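Furnishing rooms for robots that don't exist yet

I have spent most of January in a dining room I can't sit down in. It belongs to Clastulis, a package of ready-made household rooms for people who want to train or test a home robot on a computer before letting one near the good crockery. The makers, a small firm called Hladun, lent me a full licence for three weeks, and I've been at it most evenings since, usually with a cup of tea going cold beside the keyboard.

I should say I'm no engineer. I do a bit of hobby robotics in the spare room, and my one real robot, a knee-high thing on wheels, has knocked over more plants than I'd like to admit. So the idea of letting it bump about in a pretend house first had a lot of appeal!

You get 129 rooms in the box, and something like 2,000 loose objects to scatter about in them. Everything installs in one go (leave it running over lunch, it's a big download) and then you pick a room from a long list, drop in your robot and press start. There are kitchens, hallways, a couple of very believable utility rooms and far more bathrooms than I expected. Each room can be shuffled, so the chairs get nudged, the clutter moves and your robot can't just learn one layout by heart.

The dining rooms are where I kept ending up. They're harder than they look. A kitchen has straight worktops and cupboards that stay put, but a dining room is all legs, and my poor robot's software hates legs. 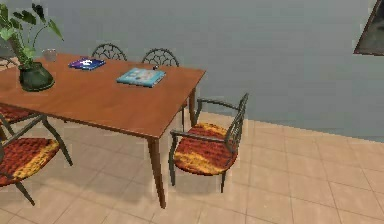
One of the Clastulis dining rooms, with metal chairs, a tiled floor and a bit of reading left out on the table.

What I like about this one is that somebody has clearly thought about the annoying bits. The chair backs are open lattice, all loops and gaps, and a simple depth sensor can have a terrible time deciding whether something like that is solid. There's a clear glass by the plant too, and see-through things are a classic headache. The tabletop has a proper shine to it. I set my virtual robot the job of fetching the blue book, and it took me four evenings to get a run I was pleased with. I did cheer, a bit too loudly for that time of night.

Now for the grumbles. The price is 810 pounds for a year, which is fine if you're a business and a big gulp if you're me. There's a cheaper hobby licence on the way, I'm told, but no date for it and no word on how many rooms it'll include. I'd also like softer things to behave better. Cushions are stiff as boards when you push them, and curtains hang there like painted tin. If your robot is meant to tidy a sofa, look elsewhere for now.

The manual is thin as well. I found the shuffle settings by poking at menus, and I only learnt how to save a layout when I'd already lost a good one. The forum is friendly, mind you, and I had an answer to a daft question about wheel grip before breakfast.

I did have a quick go with Puser, the older rival, to be fair to both. It's quicker to load and its manual is a joy, but its rooms feel bare next to these, and I missed the mess. If all you want is to check that your robot can get from a door to a table, Puser will do you nicely for less money.

For anything involving picking up, carrying or squeezing round furniture, I'd go for Clastulis, and I'll be looking out for that hobby licence. Hladun are bringing it to the makers' fair in Tultville this spring, with a couple of machines set up so you can have a go yourself. Bring your own robot file on a memory stick and they'll load it for you.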